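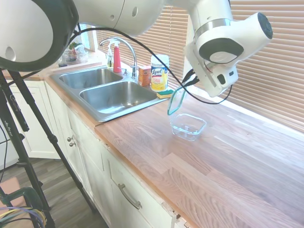 Figure 3. Counter to the right of the sink, with an empty rectangular glass container and its clear lid.

3.2 Lids, and where people put them

I came into this part of the study thinking lids would be the dull bit. We had already been through the drawers and the drying racks, and I figured I'd write a paragraph on lids and get on to the pantry. Instead they ate up most of October (and a good part of my patience!).

Figure 3 has the kind of spot I mean. The container sits near the middle of the counter, a short reach from the double sink, and the back edge is lined with the stuff that lives by a faucet: spray bottle, soap pump, a canister of Lysol wipes, a sponge at the corner of the sink. In our diaries this stretch of counter came up again and again as the place where a box and its lid get back together, or don't. People called it "the landing," "the wet side," and in one Hostemitz household just "over there."

We asked 57 households to keep a kitchen diary, and they sent back 3056 entries, of which some 700 mention a lid. I read every one of those twice, the second time with Ingrid Calloway coding alongside me, and we argued mostly about what counts as "put away." Is a box put away if its lid is on but it's still out on the counter? Ingrid said yes, I said no, and we ended up giving it a code of its own, "closed but out," which I now think is the most useful code in the whole set.

Glass boxes landed in "closed but out" more than plastic ones did. My hunch is weight. People wrote that they didn't like stacking glass up high, so they shut the box and left it for later, and later often meant the next meal. Clear lids had a problem of their own: diary keepers in Erkby kept telling us they'd lost one on the counter while looking straight at it. One woman had started standing hers up against the backsplash so the edge would catch her eye, and two of her neighbors picked up the habit from her.

The Kazmi diaries are shorter and I trust them less on this point, as the form we used there had no line for lids at all. We added one before the Lutuveck round, and those entries are the ones I lean on in Section 3.3, where the lids finally make it into a cupboard.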